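Home Stories People Archive Subscribe Contact

Forty Winters of Mending: A Conversation with Celeste Azevedo

Celeste Azevedo put the kettle on before I had my coat off, and it was on its third boil by the time we got to my first question. She has been repairing knitwear for 40 years, most of them in the upstairs rooms of the narrow house where she still lives, and she likes to let a visitor warm up first. I had brought a cardigan with a hole at the elbow, partly as an excuse, and she had turned it inside out and found two more holes before I'd said a word about it.

"I learned from Hannelore Görtz," she told me. "She had a little counter at the back of a dry cleaner's, and she took me on when I couldn't darn a sock. For the first winter all I did was pick up dropped stitches, with a crochet hook, under a lamp, until my eyes watered. I thought I'd go mad! And then one morning my hands just did it, and I was thinking about lunch."
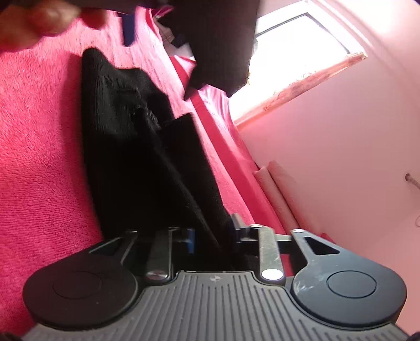 The counter closed when the cleaner's was sold, and the customers simply followed her home. They came with ski sweaters and school sweaters and, once, a christening shawl that a puppy had gotten hold of. She kept a ledger in those days, a gray one with a ribbon, and she fetched it down to show me. The last numbered job in it is 2410. After that she gave up numbering, she said, and went by memory and safety pins, with a paper tag on each one.

I asked what people get wrong when they try it themselves. She laughed and poured more tea.

"They pull," she said. "They see a snag and they pull it, or they cut it, and cutting is worse. You want to ease the loop back a little at a time, from both sides, with a blunt needle. Go and have a cup of coffee in the middle if you need to. And they use thread that's too strong. Wool is soft, so you mend it with something soft, or the patch outlives the sweater and tears a new hole all around itself." 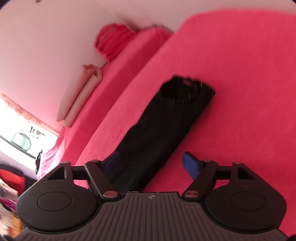

She is very particular about washing, too, and here I have to confess that I took notes for my own sake. Cool water, a small amount of plain soap, and no wringing, ever. She rolls a wet sweater in a towel and leans on it with her forearms -- "like bread dough, but kinder" -- and then it goes somewhere flat until it's dry all the way through, even if that takes until the following evening. Hangers are not spoken of in her house. She blames them for more than 700 ruined shoulders, a figure I suspect she enjoys more than she believes.
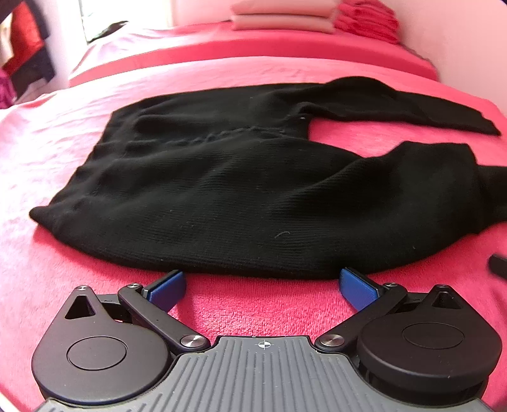

Dark wool is what she charges extra for, and she makes no apology about it. The stitches disappear into each other, especially in a fine rib, and by late afternoon she can't tell a knit from a purl without tipping the lamp over sideways. A black sweater spread out on a bright pink bedspread is a good deal easier to read, with the edges of the sleeves and hem standing out plainly, and even a speck of pale lint on the knit is easy to find. She does her looking-over in the morning, marks the trouble spots with white thread, and leaves the needlework for after breakfast, when her hands are warm.

We talked for a while about moths, which she discusses the way other people discuss in-laws. Cedar is fine, she says, and lavender smells nice, but what she trusts is taking everything out in June and giving it a proper shake and a brushing along the seams.
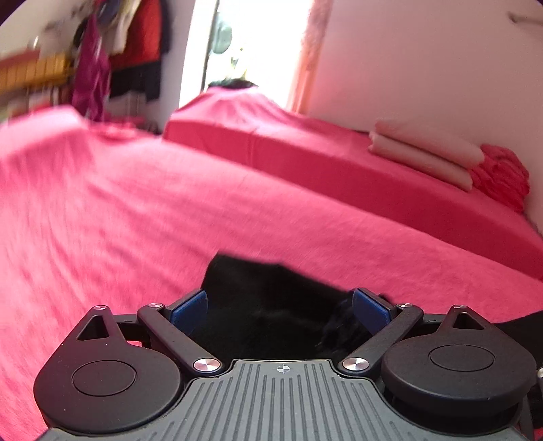 Iwona Wilczyńska, who had let herself in during the moths and was helping herself to the shortbread, disagreed about the lavender and said her own drawers had been free of moths for seven years on nothing else. Celeste told her she had been lucky. Iwona said it was the good lavender, from her sister's garden, and the two of them went on like that until the pot was empty.

My cardigan was ready the next week. The elbow is a shade darker than the sleeve, if you look for it, and I find I do look for it, usually on the bus.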